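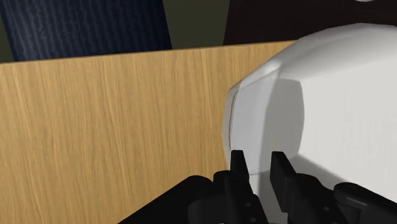 Karras wrote back on the January report to ask whether a policy trained only in simulation could be trusted to say anything about real kitchens, and whether we had been a little too pleased with our own numbers. It was a fair question, and we have let it shape a good deal of the work since then, so please bear with us if this report runs longer than the last one.

The short answer is that we still can't speak for real kitchens, and we have stopped writing as though we could. What we can say is how the grasping policy behaves when the rendered room changes around it. We ran 164 trials with the furniture and lighting the policy had trained on, and then 133 with both changed. Golano kindly lent us the computing time for the second set, and we are very grateful - it would have taken us most of the summer otherwise.

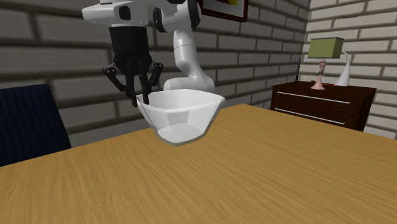

Rim grasps have become the heart of the project, and we are fonder of them than we expected to be. The old method tried to close on the whole object, which is hopeless with anything wide. The new one looks for a stretch of edge and scores it before the hand comes down. White dishes are still the hard case for the vision side, particularly when the curved lower link of the arm is right behind the bowl and only the shading tells white from white. We have 2 fixes under test for this, one using depth and one using the known pose of the arm, and we would like to run both before choosing.

For the next period we plan to repeat the changed-room trials with the Drutov object set and to share the scene files with the Wenport team, who have asked for them very patiently. The budget is on track, and we are not requesting any changes to it.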